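2023-02-25

Home by six, legs gone. We lost 4-2 at Mollholm and I am writing this with my feet in a washing-up bowl.

I said I'd put something in here every match night this season, so I'm doing it, even though I would sooner go to bed.

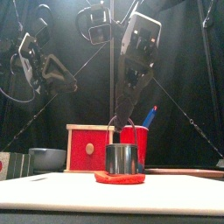
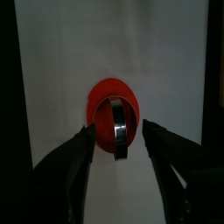

The pot by its handle, and the red switch.

The big thing today was the news about Qiu. He is leaving. The club and he have agreed to end things early and he goes to Fimell, who are two places above us and will no doubt play him against us in the return match. He told a few of us in the car park before the coach left, and the manager told everyone else on the way up. It was quiet for a while after that. I shared a seat with Uyên Lục, who has kept the club's books of results since before I joined, and she said he has played 86 times for us. I would have guessed more.

I don't blame him. He has been on the bench since the new year and he wants to play. Fimell train closer to where he lives as well. What bothers me is that we have no other left back. I played there today, and I am not a left back.

First half was all right. They scored from a corner early on and we got it back with a header. Their winger was quick and I kept standing too far off him, then too close. At half time the manager told me to show him inside, which I did, and he went inside and scored. 2-1. Then they got a third from a free kick that I still say was never a foul. I had the ball. The referee was a long way away and going by the shout.

We pulled one back on 48 minutes, so it was 3-2 with plenty of time left, and for a bit we looked the better side. We hit the post. I put in one decent cross, with my right foot, after cutting back because I didn't trust the left. Their fourth came near the end when we had everybody forward. No complaints about that one.

Pitch was heavy down the far side and dry by the dugouts. The showers were hot, which ours never are. They gave us soup and rolls afterwards and I had two lots.

On the coach home there was talk of who might come in. Wasura have a lad who isn't getting a game and the manager is going to ring them. Until then it's me. He asked if I'd mind staying there and I said no, which was not quite true. I would rather be in midfield, but it's better than the bench.

Qiu shook hands with everyone when we got back. He left his old shin pads in the kit room and said anyone could have them. I took them. They're too small.

Things to do before training: new studs, ice the left ankle, pay my subs for February. Also practise with the left foot against the garage wall, if next door are out.

Water's gone cold. Bed.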